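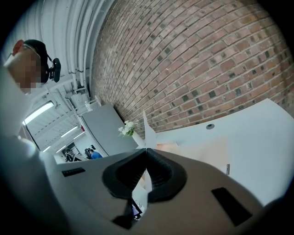
Counter work with two grippers: what the head view adds

Posted 17/11/2019

The Kurup project has finished its second round of recording, and the first comparison is ready to share. The question was a simple one. If a person does a job with a gripper in each hand, and a robot is later trained on those recordings, does it help to record from the person's head as well as from the grippers?

In the first round we recorded from the grippers only. Each one carries its own wide-angle camera, so we had two close views of the work and a fair amount of the room behind it. That was enough for jobs where the hands stay apart. It was weak for jobs where one hand holds something still and the other moves, which is most of what people do at a sink or a counter. Each gripper camera sees its own fingers very well and often loses sight of the other hand.

For the second round we added a camera on the head and kept the rest of the setup as it was. We kept 1785 recordings after checking. Of these, 600 were set aside for the comparison, all of them two-handed tasks with sheets and other light items on a counter. The same training code, Cleltell, was run on that set with the head view and without it. Everything else was held the same, including the training time and the starting positions used in the tests.

The gripper positions come from the printed marker cubes. When a cube is in clear sight of the head camera we can work out where that gripper is in relation to the head, and from there where the two grippers are in relation to each other. When a cube is turned away or hidden behind an arm, we fall back on the motion estimate from the gripper's own camera. The switch between the two used to leave a small jump in the path. Pustetti rewrote that step in October and the paths are now smooth enough to train on without hand fixing.

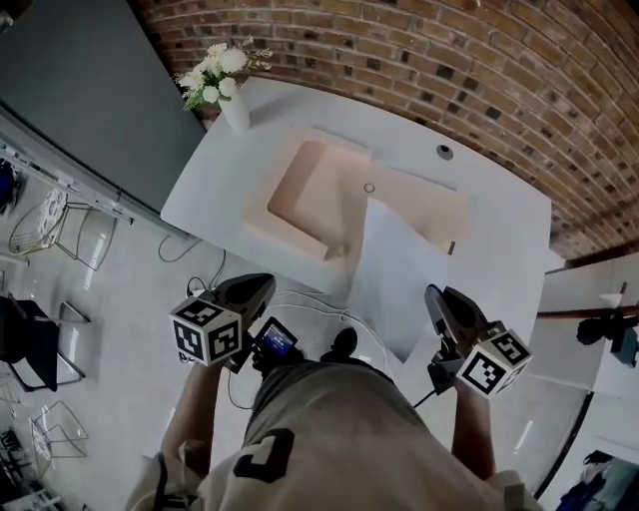 Tsion Derese wrote back on the draft to say that the jump was only half the trouble, and that any recording where both cubes drop out together should be thrown away, however smooth the path looks afterward. We have taken that up. Recordings with a double dropout are now removed before training, and the comparison was run again with the new rule.

The result held. With the head view, the robot did better on all 3 sheet tasks. The gain was largest when one gripper had to wait for the other to finish. Without the head view, the waiting hand tended to start early and pull the sheet out of place. On one-handed pick and place we saw no difference worth reporting, and the extra camera adds setup time, so for those jobs we will go back to grippers only.

A few limits. All the tests used the same kind of counter, and we do not know yet how much of the gain depends on that. Tall people look down on the work from a steeper angle, which changes how often the cubes are hidden, and we have not sorted the recordings by height. The cables still get in the way when the person has to reach across.

The next round moves to the Wilunix arms and a lower work surface. Groups who want the recordings can ask for the October set now. The filtered set will follow once the file names have been cleaned up.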